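Foros > Móviles y apps > Pagos y monederos > Pago con el móvil

La app de pago me rechaza la tarjeta en compras pequeñas pero no en las grandes

Publicado el 30 de marzo de 2020 por tecla_suelta

Buenas a todos. Llevo unos días peleándome con el monedero del móvil y ya no sé si el problema es mío, del banco o de la app, así que os lo cuento con calma a ver si a alguien le suena.

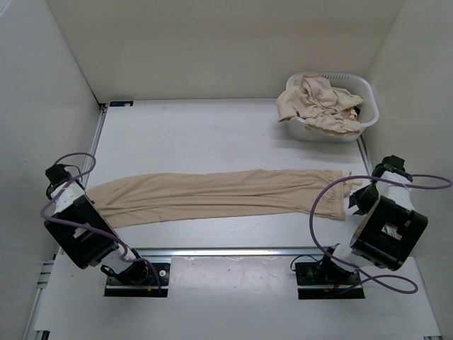
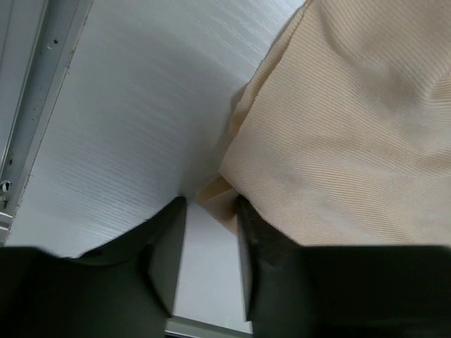

Uso Ultent para pagar desde el teléfono, con la tarjeta de Betham metida dentro. Hasta la última actualización iba de maravilla: acercaba el móvil, vibraba y a otra cosa. Ahora, en cuanto intento pagar algo pequeño dentro de una aplicación (el otro día fueron unos pantalones beige, del mismo estilo que lo que parecen unos pantalones estirados sobre la mesa blanca en la primera foto, y costaban 18 euros), me sale el aviso de "Tarjeta no disponible, inténtalo más tarde". Lo intento más tarde y lo mismo. Pero esa misma tarde pagué 200 euros de un seguro, con la misma tarjeta y la misma app, ¡y entró a la primera! Con huella y todo.

Lo que he probado hasta ahora: reiniciar el móvil, cerrar sesión en Ultent y volver a entrar, borrar la caché de la aplicación y cambiar del wifi a los datos. También he mirado en la web de Betham y la tarjeta aparece activa, con saldo de sobra y un límite diario de 1000 euros al que ni me acerco. Si pongo los números de la tarjeta a mano en la tienda, sin pasar por el monedero, paga bien. O sea que la tarjeta en sí no está bloqueada.

Llamé a Betham y la persona que me atendió fue muy amable, pero me dijo que ellos no veían ningún intento de cobro. Ninguno. Ni siquiera rechazado. Y en el chat de Ultent me contestan con un texto copiado que me manda a hablar con el banco. Estoy en medio de los dos como una pelota de tenis.

Un detalle que igual no tiene nada que ver: tengo activada la opción de "pago rápido", la que te ahorra poner la huella en compras de poco importe. La activé hace meses y no la he tocado desde entonces. El móvil es un Chong de hace un par de años, actualizado a lo último que me ha dejado.

¿A alguien más le pasa? ¿Borro la tarjeta y la vuelvo a añadir, o puedo liarla más? Lo digo porque la última vez que añadí una tarjeta tardaron una eternidad en mandarme el código de verificación y no me apetece nada quedarme sin poder pagar con el móvil estos días, que procuro no tocar ni el teclado del datáfono. ¡Gracias de antemano!

pixel_de_barrio

¡Hola! A mí me pasó exactamente lo mismo en noviembre, con otro banco pero con la misma app, y creo que te puedo ahorrar unas cuantas vueltas. El detalle que dices que igual no tiene nada que ver es justo por donde yo empezaría a mirar.

El pago rápido funciona con una especie de permiso guardado en el teléfono. Cuando la compra está por debajo del importe que tengas puesto, la app tira de ese permiso y no te pide la huella. Cuando está por encima, te pide la huella y genera una autorización nueva en ese momento. En mi caso el permiso se había quedado caducado después de una actualización, y la app ni siquiera llegaba a mandar la operación. Por eso mi banco tampoco veía nada, igual que te dicen a ti en Betham. Las compras grandes iban por el otro camino y pasaban sin problema.

Lo que yo hice, en este orden:

Entré en Ultent, luego en Ajustes, luego en Seguridad y desactivé "Pago rápido". Te pide el PIN de la app (el de la app, ojo, no el de la tarjeta, que yo me equivoqué dos veces y casi me la bloquea).

Cerré la aplicación del todo, desde la lista de aplicaciones recientes. Darle a atrás no basta.

Hice una compra pequeña con huella. Entró a la primera, y ahí ya supe que iba por buen camino.

Volví a activar el pago rápido. En mi versión salía un deslizador para el importe máximo y lo dejé en 70 euros, aunque ahora lo tengo más bajo porque me daba un poco de cosilla.

No borres la tarjeta todavía. Yo lo hice al principio, antes de dar con esto, y fue perder una tarde: me tocó verificarla otra vez y el fallo seguía ahí, tan tranquilo. Si al desactivar el pago rápido te sigue rechazando las compras pequeñas, entonces sí que sería otra cosa y ya habría que mirar más.

Ah, y comprueba que tienes la fecha y la hora en automático. Parece una tontería, pero estos permisos van por tiempo y un reloj descolocado los puede volver locos. Cuéntanos cómo te va, ¡que me has dejado con la intriga!

nomadadigital_x

pasate a Skernex y te olvidas, yo lo tengo hace tiempo y cero problemas. la otra siempre ha ido mal

cafeconbits

Coincido con pixel_de_barrio en casi todo, solo añado un par de cosas por si te atascas.

En los Chong hay un ahorro de batería bastante agresivo que duerme las aplicaciones en segundo plano, y con los monederos hace estragos. Yo tengo uno parecido y me di cuenta de que me fallaban los pagos cuando llevaba horas sin abrir la app. Se quita en Ajustes, Batería, Aplicaciones protegidas (o un nombre similar, que lo cambian en cada versión), y ahí marcas Ultent para que no la toque. En tu caso no explicaría del todo lo de las compras grandes, salvo que justo antes de pagar el seguro tuvieras la app abierta. ¿Te acuerdas?

Lo otro: si vuelves a escribir al chat de Ultent, no les pongas "me rechaza la tarjeta", que eso dispara la respuesta automática de hablar con el banco. Ponles que el banco no recibe la operación y dales la hora exacta del intento. A mí así me pasaron con una persona de verdad, que tardó un día en contestar pero al menos se había leído lo que le puse.

Y sobre cambiarse de app, cada cual que use la que quiera, pero antes mira si Betham aparece en la lista de bancos compatibles, que yo no lo he comprobado y no todas las aplicaciones admiten los mismos.

tecla_suelta

¡Arreglado! Era el pago rápido. Lo he quitado, he cerrado la app y he comprado una recarga pequeña con la huella sin ningún problema. La fecha la tenía bien. De momento lo voy a dejar desactivado unos días, que tampoco me cuesta tanto poner el dedo, y cuando lo vuelva a encender os digo si sigue funcionando. cafeconbits, pues sí que tenía la app abierta cuando lo del seguro, así que por si acaso también la he metido en las protegidas. ¡Mil gracias a los dos!

Temas relacionados
Ultent no me envía el código al añadir una tarjeta nueva
¿Se puede pagar con el móvil sin conexión a internet?
Cambiar la tarjeta predeterminada dentro de las apps
Chong: la huella deja de funcionar después de actualizar
Devolución de una compra hecha con el monedero, ¿a dónde llega el dinero?
Skernex o Ultent para usar varias tarjetas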